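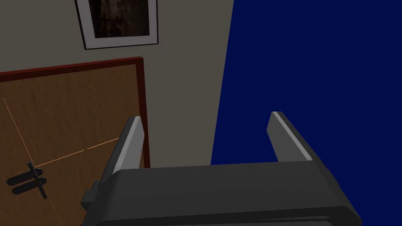
Week 6: doors, and the rules we work by

Right, doors. Everybody wants to get straight to the clever bit, but I'd like you to read the house rules first, as I mark against them.

Stay in the simulator until your approach is clean. For me that means 15 runs in a row with the fingers open and no contact before the grasp. If run 14 clips the jamb you start again (sorry!). You get up to 2,000 simulated attempts on the Corkel machines this term, so spend them.

Write your force limit down before you run anything. I don't mind much which number you pick at first, I mind that it's on paper with a date and that you don't nudge it upwards at midnight to get a pass.

A lever handle and a round knob are separate tasks. Log them separately, please. Last November two groups pooled theirs and we couldn't untangle a thing.

If the handle hasn't turned after 2 tries, back off and stop. Don't let the arm keep pulling — a stuck door may be locked, and somebody may be standing behind it.

When you move to the real Atetti arm, one person runs it and another has a hand on the stop button. Nobody stands in the door's swing, me included.

Reports: say what was simulated and what was real, in every table and every caption. I'm fussy about this. Give the failures the same space as the successes.

Read the Katiyar notes on safe distances before the lab, just the first 15 pages. Force plans are due Sun 7 June, in the usual folder.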